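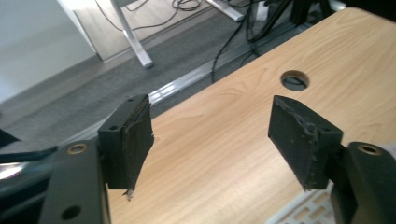 The table, honey-colored and shiny where the light hits it, with its cable hole and all that black cable on the carpet.

Saturday, August 29, 2020

Hello from the back room! Chantal Tremblay and I have started a page for the Stirville room. More will get added as we go along (I'm slow, and my typing is worse than my sweeping).

If you haven't been by since March, you won't know that we moved the whole workroom across the hall. The old one had tile that made every chair screech, and Adebayo Okeke had been asking for carpet for as long as I've known him. Well, he got carpet! It's gray, a bit speckled, and it hides crumbs so well that I've stopped trusting it.

A few notes to go with the picture, mostly for the people who keep emailing me about the furniture.

The tabletop
Pale honey, laminate, with a soft wavy grain. I wanted something darker and got outvoted, and now I like it a lot more than I let on. It does shine, though. If you sit facing the window in the morning you'll want to scoot your chair over a little. We bought two of these from Solgate, and they came with 18 bolts in a bag and a sheet of instructions that Gheorghița Pîrvu folded up and used as a coaster. The tables are level anyway, so I can't complain.

The cable hole
My favorite part! It's a round opening right in the top, so chargers can go down through it and you don't have a cord hanging over the edge where somebody's knee will catch it. There's a bit of something black down in there already. Please don't drop pens in it. I've fished out three so far, and one of them was mine.

The silver strip
Everybody asks about this one. It's the long metal strip on the floor, running alongside the table, and it catches the light in bright streaks. I think it looks rather smart against the gray. Irén Kiss thinks it looks like a hallway in an airport. We've agreed to disagree, and she still brings the good cookies, so no hard feelings.

The cables
Okay, yes, the cables. There's a thick bundle coming down by the back of the table and trailing off over the carpet, and then a loose coil of thinner ones lying on the floor. Rakiya Onyeka has a bag of fabric ties for the thick bundle, and she'd like it run along the wall. I'd like the coil hung on a hook. Both of these things are going to happen, I just won't say which weekend. In the meantime, pick up your feet when you go around that end, and if you're vacuuming, lift the coil onto a chair first.

Still to come on this page: the shelves, the second table (same as the first, but with a scratch I'm not going to talk about), and the lamp that came from Ibrahim's old office. If you've got a picture of the room from before the move, send it to me or to Chantal and I'll add it underneath with your name on it. Small files are best, my computer sulks with the big ones.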